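의류 진열과 후방 정리 수업 노트, 네 번째 시간: 통, 작업대, 그리고 옷걸이 스탠드
2018년 4월 4일 배포
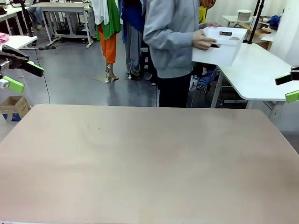
지난 시간에 접기까지 하고 끝났죠. 티셔츠 접는 법만 붙들고 있다가 바지는 숙제로 넘겼는데, 숙제를 보니까 바지 쪽이 오히려 더 반듯하더라고요! 집에서 천천히 하면 다들 잘하세요. 문제는 늘 옷을 손에 들고 "이걸 어디다 두지?" 하는 순간에 생깁니다. 오늘은 그 순간 이야기를 하려고 해요. 접은 옷을 어디에 담고, 담은 통을 어디에 올리고, 안 접는 옷은 어디에 거는지요.

미리 말씀드리면 오늘 노트는 좀 깁니다. 수업 때 제가 말이 빨라서 못 적었다는 분들이 계셔서, 말한 걸 거의 그대로 옮겨 적었어요. 중간중간 샛길로 빠지는 것도 그대로 두었으니 바쁘신 분은 '실습' 부분부터 보셔도 됩니다.

1. 정리는 어디서부터 시작하나

제가 Bernotley 매장 후방에서 처음 일할 때는 옷부터 만졌어요. 들어가자마자 쌓여 있는 옷을 붙잡고 접기 시작한 거죠. 한참 접고 나서 고개를 들어 보니 접은 옷을 놓을 자리가 없어요. 그래서 접은 걸 의자 위에 놓고, 의자가 차니까 바닥에 있던 종이 상자 위에 놓고, 나중에 그 상자를 열어야 해서 다시 옮기고. 같은 옷을 몇 번을 들었다 놨는지 모르겠어요.

그 뒤로는 순서를 바꿨습니다. 작업대를 먼저 치우고, 통을 가져오고, 그다음에 옷을 만져요. 작업대가 꽉 차 있으면 옷은 아예 건드리지 않습니다. 이 순서 하나만 몸에 익혀도 후방에서 보내는 시간이 꽤 줄어요. 저는 지금도 급하면 옛날 버릇이 나와서 옷부터 집어 드는데, 그럴 때는 그냥 도로 내려놓습니다.

작업대를 치운다는 건 한쪽으로 밀어 놓는다는 뜻이 아니에요. 수업 때 시켜 보면 절반은 물건을 구석으로 밀고 "다 치웠어요" 하시거든요(웃음). 상판 위에 있던 건 전부 제자리로 보내고, 제자리가 없는 물건은 '갈 곳 없음' 통에 넣습니다. 그러고 나서 마른 천으로 한 번, 살짝 적신 천으로 한 번, 다시 마른 천으로 한 번 닦으세요. 밝은색 상판은 자잘한 부스러기나 얼룩이 눈에 잘 띄어서 초보자한테는 오히려 좋습니다. 어두운 상판은 깨끗해 보여서 그냥 흰옷을 올렸다가 나중에 후회하게 돼요.

2. 통 이야기

저는 통을 좋아합니다. 수업 들으신 분들은 아시겠지만 통 이야기만 나오면 말이 길어져요.

후방에서 쓰는 통은 손잡이가 제일 중요해요. 옆면에 네모나게 구멍이 뚫린 손잡이가 있는 플라스틱 통, 저는 이걸 제일 많이 씁니다. 양손을 구멍에 넣고 들면 통이 몸 가까이 붙고, 내려놓을 때도 손가락이 밑에 끼지 않아요. 손잡이가 없는 통은 아래를 받쳐야 하니까 작업대에 올릴 때 꼭 한쪽부터 쿵 내려놓게 되거든요. 밑을 받치고 있다가 손등을 찧어 본 분은 무슨 말인지 아실 거예요.

다만 손잡이 구멍으로 옷자락이 삐져나오는 건 조심하셔야 해요. 소매 끝이나 끈 같은 게 구멍 밖으로 나와 있으면 통을 겹쳐 꽂아 둔 선반에서 꺼내다가 걸립니다. 얇은 니트는 그대로 올이 나가요. 담을 때 구멍 높이 아래까지만 채우세요. 욕심내서 위까지 채우면 들 때 손가락이 옷을 누르게 되고, 애써 접은 게 모서리부터 무너집니다.

색깔은 흰색이나 반투명을 권합니다. 진한 색 통에 진한 색 옷을 넣어 두면 바닥에 한 장 남은 걸 놓치기 쉬워요. 저는 Ellilen 창고에서 검은 통 바닥에 검은 레깅스를 남겨 둔 채로 겹쳐 쌓은 적이 있는데, 재고 조사 때까지 아무도 못 찾았습니다. 종이에는 457이라고 적혀 있는데 세면 자꾸 하나가 모자라고, 두 번 세고 세 번 세고... 결국 빈 통을 죄다 뒤집어서 찾았어요. 흰 통이었으면 뚜껑 열자마자 보였을 거예요.

통에 붙이는 표는 짧은 면에 붙이세요. 긴 면에 붙이면 선반에 꽂았을 때 안 보입니다. 그리고 표에는 품목만 쓰지 말고 상태까지 써 주세요. "바지"보다는 "바지, 다림질 전"이 훨씬 쓸모 있습니다. 날짜까지 쓰는 분도 계시는데 저는 반반이에요. 날짜가 오래되면 읽는 사람이 그냥 안 믿게 되더라고요.

뚜껑은요, 이동할 때만 씁니다. 작업 중에 뚜껑을 덮어 두면 그 위에 뭔가를 올리게 돼 있어요. 가위, 테이프, 커피. 커피는 정말 안 됩니다.

3. 통을 들고 옮기기

실습 시간에 제일 많이 지적한 부분이라 따로 적습니다.

들기 전에 내려놓을 자리를 먼저 보세요. 눈으로만 보지 말고 손으로 한 번 쓸어 보는 게 좋아요. 집게나 옷핀이 남아 있으면 통 바닥이 긁히고, 긁힌 통은 나중에 얇은 옷에 걸립니다.

통은 배꼽과 가슴 사이 높이로 듭니다. 더 높이 들면 앞이 안 보이고, 더 낮게 들면 무릎에 걸려요. 작업대 앞에서는 몸을 비틀지 말고 발을 먼저 돌리세요. 좁은 데서는 발 옮기는 게 귀찮아서 허리만 돌리게 되는데, 오전에 한 번은 괜찮아도 오후까지 그러면 다음 날 못 일어납니다. 제 경험이에요, 네.

작업대 옆에 기둥이나 봉이 서 있으면 그쪽은 피해서 내려놓으세요. 통 모서리가 봉에 닿으면 봉보다 통이 먼저 기울고, 안에 있던 게 한쪽으로 쏠립니다. 수업 때 한 분이 "그럼 봉을 치우면 되잖아요" 하셨는데, 맞는 말씀이에요! 치울 수 있으면 치우세요. 고정된 거라면 통이 비켜 가야죠.

그리고 옷자락 늘어지는 긴 상의나 후드 끈 달린 옷을 입고 오시는 분들, 끈은 안으로 넣어 주세요. 통 손잡이 구멍에 끈이 끼면 내려놓고 돌아서다가 통이 따라옵니다. 바지는 뭘 입어도 상관없는데 앞치마를 두르면 주머니가 생겨서 편해요.

4. 접을 옷, 걸 옷

질문이 많았던 부분입니다. "이건 접어요, 걸어요?"

제 기준은 단순해요. 어깨선이 살아 있어야 하는 옷은 걸고, 무게 때문에 늘어나는 옷은 접습니다. 재킷, 셔츠, 얇은 블라우스는 겁니다. 스웨터, 두꺼운 후드, 저지 소재 원피스는 접어요. 바지는 주름을 잡은 바지만 걸고 나머지는 접습니다. 청바지는 접어도 되고 말아도 돼요. 돌돌 만 청바지를 싫어하는 매장도 있으니까 일하게 되면 그 매장 규칙을 먼저 물어보세요.

헷갈리면 소매를 잡고 옷을 들어 보세요. 아래로 축 늘어지는 느낌이 나면 접을 옷입니다. 손에 힘이 별로 안 들어가고 모양이 그대로 있으면 걸어도 돼요. 몇 벌만 해 보면 금방 감이 옵니다.

Lambert 교육장에서는 걸 옷과 접을 옷을 색깔 바구니로 나누게 했는데, 저는 그 방법이 좀 번거로웠어요. 바구니가 늘어나면 작업대가 좁아지거든요. 저는 작업대 왼쪽에 접을 옷, 오른쪽에 걸 옷, 이렇게만 나눕니다. 왼손잡이면 반대로 하셔도 됩니다. 정해 놓고 안 바꾸는 게 중요해요.

5. 옷을 입혀 두는 스탠드

후방에 마네킹처럼 생긴 스탠드가 있으면 참 좋아요. 위아래를 같이 걸어 놓고 색이 어떻게 붙는지 볼 수 있으니까요. 접힌 상태로는 괜찮아 보이던 조합이 걸어 놓으면 영 이상할 때가 있고, 그 반대도 있습니다. 초록이랑 흰색이 섞인 상의 밑에 주황색 바지, 말로만 들으면 다들 고개를 갸웃하시는데 걸어 놓고 몇 걸음 물러나서 보면 의외로 눈이 가요. 진한 색 바지만 맞춰 보던 분들한테는 이런 조합을 꼭 한 번 걸어 보라고 합니다.

스탠드를 쓸 때 주의할 건 받침이에요. 봉이 가늘고 받침이 네모난 판으로 된 스탠드는 자리를 적게 차지하는 대신, 판 모서리에 발이 걸립니다. 통을 들고 있으면 발밑이 안 보이잖아요. 그래서 통 들고 다니는 길에는 스탠드를 세우지 마세요. 길을 먼저 정하고, 스탠드는 길 바깥에 세웁니다. 판이 벽이랑 나란하게 놓여 있으면 덜 걸려요. 비스듬히 돌려놓으면 옷은 예뻐 보이는데 모서리가 길 쪽으로 튀어나오니까, 후방에서는 예쁜 각도를 포기하세요.

옷을 걸 때는 아래부터 입힙니다. 바지를 먼저 걸고 상의를 나중에. 반대로 하면 상의 자락을 계속 들추게 되고, 들추다 보면 구겨져요. 벗길 때는 상의부터고요. 그리고 밝은 옷과 어두운 옷을 한 스탠드에 오래 같이 걸어 두지 않는 게 좋습니다. 물 빠짐이 있는 옷은 걸려만 있어도 묻어날 때가 있어요.

스탠드를 여러 개 쓰면 사이를 벌려 주세요. 어깨가 서로 닿으면 한쪽 옷을 꺼낼 때 옆의 옷이 딸려 나옵니다. 팔 하나가 들어가면 됩니다. 저는 제 팔을 넣어 보고 정해요. (팔 길이가 다 다르다고 항의하신 분, 굵기 말하는 거예요, 굵기!)

6. 바닥과 작업대 밑

다들 눈높이만 정리하고 끝내세요. 작업대 밑을 보면 전선이랑 안 쓰는 장비, 쇼핑백, 주인 모를 신발이 들어 있습니다.

전선은 작업대 다리를 따라 묶어 올리는 게 제일 좋고, 그게 안 되면 벽 쪽으로 붙이세요. 다리 사이에 가로대가 있는 작업대라면 가로대에 벨크로 띠로 감아 두면 됩니다. 바닥을 가로지르는 선은 있으면 안 되지만, 현실적으로 있을 때가 있죠. 그럴 땐 통을 들고 그 선을 넘는 일만 없게 하세요. 길을 돌리든 선을 돌리든 둘 중 하나는 돌려야 합니다.

종이 상자는 제가 예전부터 잔소리하는 물건이에요. 바닥에 종이 상자가 하나 있으면 사람들이 거기에 뭔가를 넣습니다. 버릴 것도 넣고 안 버릴 것도 넣어요. 그래서 상자를 둘 거면 반드시 무슨 상자인지 쓰세요. 빈 상자면 그날 접어서 내보내고요. Dinside에서 실습할 때 쓰던 방법인데, 상자 윗면에 큼직하게 "빈 상자"라고 쓰고 접을 때까지 뚜껑을 닫아 두는 거예요. 좀 우스워 보이지만 저는 그 뒤로 버릴 뻔한 옷이 없었습니다.

작업대 모서리에 옷이나 천을 슬쩍 걸쳐 두는 것도 흔한 버릇이죠. 잠깐이라고 생각하는데 그 잠깐이 퇴근 때까지 갑니다. 닦는 천이면 고리에 걸고, 상품이면 통에 넣으세요. 천과 상품이 같은 모서리에 있으면 언젠가는 상품으로 상판을 닦는 사람이 나옵니다. 분홍색 천 조각인 줄 알고 집었는데 신상품 스카프였던 적이 있어서 하는 말이에요. 가격표에 745라고 적혀 있었고, 화폐 단위는 마음이 아파서 안 적겠습니다.

7. 작은 선반

작은 선반은 큰 선반보다 어려워요. 뭐든 한두 개만 올려도 차 보이니까 손이 자주 가고, 그만큼 자주 흐트러집니다. 후방의 작은 선반에는 손에 쥐는 도구만 두세요. 집게, 옷핀 통, 보풀 제거기, 줄자. 둥근 용기는 뚜껑 있는 걸 쓰시고요. 뚜껑 없는 용기에 옷핀을 두면 한 번은 꼭 엎습니다.

자주 쓰는 걸 앞에, 가끔 쓰는 걸 뒤에 두라고들 하는데, 작은 선반은 그냥 한 줄로만 두세요. 뒷줄이 생기는 순간 거기 있는 건 없는 물건이 됩니다. 한 줄로 안 들어가면 물건을 줄이시고요.

8. 실습

오늘 실습은 두 사람이 한 조로 합니다. 한 사람이 통을 옮기고, 다른 한 사람은 작업대를 봅니다. 중간에 역할을 바꿔요.

먼저 작업대를 비우고 닦습니다. 닦는 순서는 위에 쓴 대로 마른 천, 적신 천, 마른 천이에요.
통을 하나 가져와서 옆면 구멍과 안쪽에 긁힌 데가 없는지 손으로 만져 봅니다.
나눠 드린 옷은 한 조에 11벌입니다. 접을 옷과 걸 옷으로 나누세요. 나누는 동안은 접지 마세요! 나누면서 접으면 반드시 섞입니다.
접을 옷을 접어서 통에 담습니다. 손잡이 구멍 아래까지만요.
걸 옷 중에서 위아래 한 벌을 골라 스탠드에 입힙니다. 바지 먼저예요.
통에 표를 써서 짧은 면에 붙이고, 선반까지 옮깁니다. 옮기는 동안 짝은 발밑을 봐 주세요.
다 끝나면 작업대에 남은 게 있는지 같이 봅니다.

주어진 시간은 10분입니다. 짧아 보이죠? 처음엔 다들 넘기세요. 넘겨도 괜찮으니까 순서를 빼먹지 마시고요. 시간이 모자라면 스탠드에 입히는 건 다음 조가 끝날 때까지 기다렸다가 해도 됩니다. 스탠드가 조마다 있는 게 아니라서 어차피 기다리게 될 거예요.

9. 자주 나오는 질문

통 대신 바구니는 안 되느냐고 물으신 분이 계셨는데, 집에서는 됩니다. 엮은 바구니는 옷에 자국이 남을 수 있어서 매장 물건에는 안 써요. 꼭 쓰고 싶으면 안에 천을 한 장 까세요.

통을 작업대 위에 올려놓고 접어도 되느냐는 질문도 있었죠. 작업대가 넓으면 올려놓고, 좁으면 옆 작업대에 올립니다. 바닥에 놓고 허리 굽혀 담는 것만 하지 마세요.

걸어 둔 옷에 먼지가 앉는 건 어떻게 하느냐. 얇은 천을 어깨에 덮어 두면 되는데, 비닐은 오래 씌우지 마세요. 저는 밤에만 덮고 아침에 걷습니다. 덮는 천은 상품이랑 확실히 다른 색으로 고르시고요(스카프 이야기 기억하시죠).

혼자 일할 때 통이 너무 무거우면? 나눠 담으세요. 무거운 통 하나를 한 번에 옮기는 것보다 가벼운 통 두 개를 두 번에 옮기는 게 빨라요. 진짜로요, 재 보셔도 됩니다.

10. 다음 시간까지

집에 있는 통을 하나 골라서 안에 든 걸 전부 꺼내고, 다시 담을 것과 다른 데로 보낼 것을 나눠 오세요. 옷이 아니어도 됩니다. 옮겨 담기 전과 후를 글로 몇 줄만 적어 오시면 되고, 길게 쓰실 필요 없어요. 표도 새로 써서 붙여 보시고, 뭐라고 썼는지 수업 때 읽어 주세요.

다음 시간에는 계절 바꾸기를 합니다. 겨울옷을 넣고 얇은 옷을 꺼내는 작업인데, 지난 11월에 여름옷을 넣으면서 안 적어 둔 것 때문에 고생하고 계신 분들이 많을 거예요. 저도 한 통이 뭔지 모르는 채로 남아 있어서 수업 때 같이 열어 보려고 합니다. 앞치마 있으신 분은 가져오시고, 굵은 펜도 한 자루씩 챙겨 오세요.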